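O cesto de plástico perfurado e a mesa de dobrar

Dobrar roupa é a operação menos estudada do ciclo doméstico. Sobre lavagem há tabelas de temperatura, classes de detergente e simbologia impressa em cada etiqueta; sobre secagem, quase o mesmo. A etapa seguinte, em que a peça sai do estendal e tem de chegar à gaveta com forma definida, fica entregue ao hábito de cada casa. O resultado conhece-se: um monte em cima da cama, outro na cadeira, e uma parte da roupa que passa diretamente do monte para o corpo.

Este artigo trata do posto de dobragem: a superfície, o recipiente e a ordem de trabalho. Deixa de fora os armários e a engomadoria, que têm problemas próprios.

A superfície

A cama é a solução mais comum e uma das piores. O colchão cede, a colcha agarra o tecido e a altura obriga a trabalhar com o tronco inclinado. Para uma camisa ou duas, a diferença é pequena. Para a roupa de uma família inteira, nota-se na zona lombar antes de se chegar às toalhas.

Uma mesa rígida resolve os dois primeiros pontos. A altura adequada determina-se de pé, com os braços junto ao corpo e os cotovelos dobrados: o tampo deve ficar um pouco abaixo da linha dos antebraços. Numa mesa de jantar comum, uma pessoa alta ficará ainda ligeiramente curvada, e nesse caso compensa dobrar as peças pequenas sentado e reservar as grandes para uma bancada.

O acabamento do tampo importa mais do que o material. Uma superfície demasiado polida deixa escorregar os tecidos sintéticos; uma superfície áspera puxa fios das malhas finas. O ensaio faz-se em poucos segundos: estende-se uma meia fina, passa-se a palma por cima e arrasta-se a peça na direção da borda. Se prender, a mesa serve para toalhas e pouco mais. Os cantos devem ser arredondados, sobretudo em divisões estreitas, onde se circula com os braços ocupados.

Quanto à cor, um tampo claro tem a vantagem de mostrar as peças escuras e o cotão que largam. Tem a desvantagem de refletir a luz direta. Convém colocar o candeeiro de lado, de modo que o reflexo não caia sobre a zona onde se alinham as costuras.

Muitas mesas usadas para este fim são secretárias reaproveitadas e conservam o orifício de passagem de cabos. O furo não prejudica a dobragem, desde que fique fora da área de trabalho. A orientação correta da mesa é, portanto, com o furo do lado oposto ao operador. Se incomodar, há tampas de encaixe à venda em qualquer loja de ferragens; meça-se primeiro o diâmetro interior.

O cesto

O recipiente condiciona a ordem de trabalho mais do que se supõe. Um saco de pano obriga a retirar as peças às cegas e devolve-as amarrotadas. Um cesto alto e estreito ocupa pouco chão, mas as peças do fundo suportam o peso de todas as outras. O cesto baixo e retangular, de paredes perfuradas, continua a ser a forma mais prática para o transporte entre o estendal e a mesa.

As aberturas laterais cumprem duas funções. Deixam circular o ar, o que interessa quando a roupa é recolhida com alguma humidade residual nas bainhas e nos cós, e permitem ver o conteúdo sem o remexer. O tamanho da abertura é um compromisso. Furos grandes deixam passar atilhos, dedos de luvas e alças, que depois ficam presos quando se puxa a peça; furos demasiado pequenos acumulam cotão e são difíceis de lavar.

As pegas merecem exame atento. As moldadas na própria parede não têm peças a perder, mas concentram o esforço num rebordo fino. As pegas aplicadas distribuem melhor a carga quando o encaixe é sólido, e podem ser retiradas para limpeza em alguns modelos. Em ambos os casos, a posição nos lados curtos favorece o transporte à frente do corpo, com o cesto atravessado. Para o uso em cima da mesa a orientação muda: convém pôr o cesto ao comprido, da frente para trás, encostado ao lado da mão não dominante. Ocupa assim menos largura de tampo e deixa livre a zona central.

O catálogo da Zuneck inclui dois formatos desta família, e a Skevon vende um terceiro com fundo reforçado. Barbara Rutkowska, que gere a lavandaria partilhada de Drostthorpe, trabalha com os três e prefere o mais baixo. “O cesto fundo enche-se porque há espaço”, explica. “Depois ninguém o quer levantar.” Na sua lavandaria, em abril, passaram pelas mesas de dobrar 484 cestos, e o registo foi feito para decidir a compra de material novo. O total de peças contadas numa amostra desse mês foi de 1352, com predomínio de roupa interior, meias e panos de cozinha.

A predominância das peças pequenas tem consequências. São elas que mais tempo consomem, porque cada uma exige quase os mesmos gestos que uma peça grande: pegar, esticar, alinhar, dobrar, pousar.

A ordem de trabalho

O método aplicado em Drostthorpe foi descrito numa folha interna conhecida por Stępień, o apelido de quem a redigiu. Tem três fases e cabe numa página.

Primeira fase: esvaziar. Toda a roupa sai do cesto para a mesa e é separada por tamanho, sem dobrar nada. O cesto vazio fica à esquerda, ou à direita no caso dos canhotos.

Segunda fase: esticar. Cada peça é segura por dois pontos opostos e puxada com moderação, junto ao tampo. A tensão deve ser suficiente para desfazer os vincos maiores, sem deformar a malha. Nos tecidos elásticos puxa-se no sentido do comprimento. Nos estampados, o desenho ajuda a perceber se a peça está torcida – uma risca ou um motivo repetido denuncia de imediato o desvio.

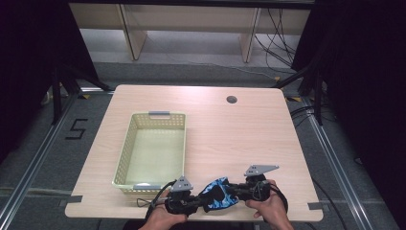
Página alterada pela última vez em 16 de agosto

Os artigos pequenos de tecido estampado trabalham-se melhor perto da borda da frente, com o cesto de um lado e o resto do tampo desimpedido. Ficam mais próximos do corpo, os cotovelos não se afastam do tronco e a distância até ao cesto é curta. A tentação é a contrária, usar o centro da mesa só porque há espaço.

Terceira fase: dobrar e arrumar. As peças grandes vão para o fundo do cesto, com a dobra virada para a parede. As pequenas entram depois, em pé, lado a lado, de forma que se possa retirar uma sem levantar as restantes. As luvas e as meias formam par antes de entrar. Peças sem par ficam na mesa até ao fim e só então se decide o que fazer com elas.

A folha não indica tempos. Rutkowska considera que cronometrar a dobragem leva as pessoas a saltar a segunda fase, com prejuízo visível nas golas e nas bainhas.

Manutenção

O cesto de plástico lava-se com água morna e detergente neutro. Uma escova de cerdas macias retira o cotão das aberturas; as cerdas duras riscam a parede, e os riscos acabam por prender fios. As cores claras mostram a sujidade mais cedo, o que neste caso é uma vantagem. Antes de voltar a usar o cesto, verifiquem-se os encaixes das pegas com carga ligeira, levantando primeiro um lado e depois o outro.

O tampo limpa-se a seco antes de cada sessão. Se for de madeira, evitem-se os produtos com cera, que passam para os tecidos claros e só saem com nova lavagem. Um pano de algodão ligeiramente húmido chega, seguido de outro seco. A roupa espera no cesto até o tampo estar sem humidade ao toque.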